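Home Notebook Methods Stores People Log out

13 Aug 2019

Parish register transcription, fever years. Continued from the last entry.

Finished the second burial book for Wonier this morning. Şengül read aloud and I typed, then we swapped after lunch. The clerk's hand gets worse from March onwards in the bad year, and by the end of that month he has given up writing causes and only puts a small cross in the margin. I have entered these as "cross, no cause" and left the cause column blank. Please don't fill it in from the context, even where the whole household has gone in one week. Bartosz did that in the first book and we had to take it all out again.

Total burials for the year in the Wonier book: 121. The year before it was 17. The printed county history gives 900 dead for the same parish, with no source. It can't be right for Wonier alone. Nneka thinks the author added up all the parishes along the river and the printer put the number on the wrong line. She is going to check the first edition.

The town is said to have had 4000 people before the sickness came. That comes from a petition asking for tax relief, so I would treat it with care. They had every reason to make the place sound large and ruined.

Typhus or relapsing fever is still open. Points for typhus: it starts in the gaol (first three entries are prisoners), it moves in the cold months, adults die more than children. Against: two letters in the Flisent papers speak of people getting up well after a week and falling sick again. Tùng has photographed both letters and the second one is clear, "rose and was merry and on the sixth day lay down once more". The first is water damaged along the fold and I can only get half of it. Try it again under the raking lamp.

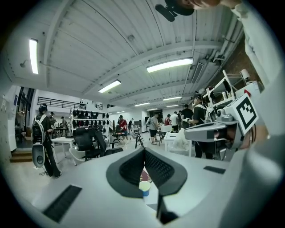
Paper cup between the dark pads, second gripper to the right with its marker on top.

Other things from the Flisent papers, so I don't lose them:

Box 2, bundle 4. Bill for vinegar and tar barrels, to be burned at the two bridges. Paid late.

Box 2, bundle 6. List of houses shut up. It uses the old street names, so it needs Jayson's map before we can match it to the burials. Four of the names are not on the map at all. One might be the lane behind the tannery.

Box 3, bundle 1. Nothing on the fever. A long quarrel about a mill.

Box 3, bundle 2. The searcher's wages. She was a widow and was paid per body, which may explain why her count is higher than the clerk's in every month but one. Or the clerk was missing people who were buried outside the churchyard. I lean towards the second, as the vestry book mentions a new pit being dug "in the low field" and there are no low field burials in the register. Şengül disagrees and wants it noted that she disagrees.

Problem with the spreadsheet. Ages given as "infant" came through as zero and were then counted in the average, so the mean age at death in last month's handout is too low. Have changed the column to text and made a new one for age in years. Anyone with the old copy should delete it. The handout will need doing again before it goes to Plastau.

Dates. Reminder that the clerk starts his year on Lady Day. Everything from January to late March belongs to the following year by our reckoning. I found six entries in the first book where this was missed and corrected them in red. There are probably more.

Kong volume still hasn't come back from the bindery. Rang them and got no answer.

To do:
Raking lamp on Flisent letter 1.
Ask Jayson for the map with the tannery on it.
Second check of book two, pages with crosses only. Tùng to read, Bartosz to type.
Find out who owns the low field now and whether there is an old estate plan.
Nneka, first edition.
More pencils, 2B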